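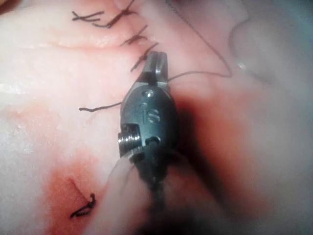 Suturing on a tissue sample, seen close to the instrument jaws.

Prorkevel opens surgical robotics laboratory to visitors

21 January 2019

Visitors to the Prorkevel Institute were able to follow robotic suturing at close quarters during the open day of its surgical robotics laboratory. The laboratory occupies the ground floor of the Haque Building on the Kedwood site and is used for teaching and for research into the automation of simple surgical tasks. It had not previously been open to the general public.

A total of 313 people registered for the open day, among them pupils from secondary schools in the Kedwood area, nursing and engineering students, and members of hospital staff. Demonstrations were given throughout the morning and afternoon to groups admitted by timed ticket. All tickets for the morning groups were taken before the registration period closed, and the last afternoon group was enlarged to admit those on the waiting list.

The demonstrations dealt with the closing of an incision by interrupted stitches. In this technique each stitch is tied and trimmed separately, so that if one fails the others continue to hold. It is among the first skills taught to surgical trainees. It is also a demanding exercise for a robotic system, as thread is soft, changes shape constantly and is easily lost from view against a glossy surface.

Members of the laboratory explained how the curved needle is taken up in the jaws of the instrument, turned to the correct angle and guided through both edges of the cut. Particular attention was given to the handling of the thread. Too much tension causes the tissue to pucker at the knot, while too little leaves the edges apart. Visitors were invited to compare stitches at different stages of completion and to ask questions of the staff.

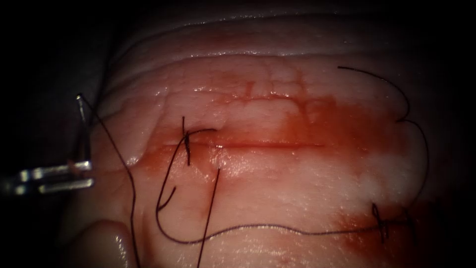

The current research programme, known as Liravska, is concerned with how much of this work might in future be carried out under supervision instead of under direct manual control. The programme does not aim at a system that operates alone. Its purpose is to determine which parts of a repeated task, such as presenting the needle or drawing the thread through, can be handed over safely, and at which points the surgeon should be asked to confirm or to take over.

To this end the laboratory has built up a collection of recorded stitches made on tissue samples by operators with differing levels of experience. The collection now stands at 1653 stitches. Each is stored with the movements of the instruments and a written assessment of the finished knot. Stitches judged to be poor are kept alongside the good ones, and a number of both were discussed with visitors in the course of the day.

Following each demonstration, visitors could try a practice console in the adjoining teaching room. The exercise set for them was to pass a length of cord between two hooks without dropping it. The console was in use without a break until closing time, and a second was brought into service after midday to reduce the queue. School groups were given a shortened version of the exercise so that all pupils could take a turn.

A short talk on the history of remotely operated instruments was held twice in the Haque Building lecture room, which seats 85. Questions from the audience dealt chiefly with the training of surgeons, the cost of maintaining equipment and the question of who is responsible when part of a procedure is carried out automatically. The laboratory stated in reply that its present work is confined to tissue samples, and that any step beyond this would require separate approval and a long period of further testing.

Several visitors asked about the sense of touch. Staff explained that an operator seated at a console judges the pull on a thread largely by eye, from the way the tissue moves and the loop closes. Whether the operator should also be given a signal through the hand controls is a matter on which opinion within the laboratory is divided, and a comparison of the two methods forms part of the present year's work under Liravska.

The institute wishes to thank the schools that took part and the students who guided groups between the rooms. Comments left by visitors will be taken into account in planning future events. A number of these asked for longer demonstrations and for clearer signs from the Kedwood car park, and both points have been noted.

A second open day will take place in June. It will be intended mainly for students considering a course in medical engineering and will include a longer session at the practice consoles. The number of places will be limited to 70, and registration will open in the spring through the Prorkevel events page. Schools wishing to bring a group are asked to contact the Kedwood reception office beforehand, stating the age of the pupils and any access needs. Admission is free of charge. Pupils under the age of 16 must be accompanied by a teacher or another responsible adult.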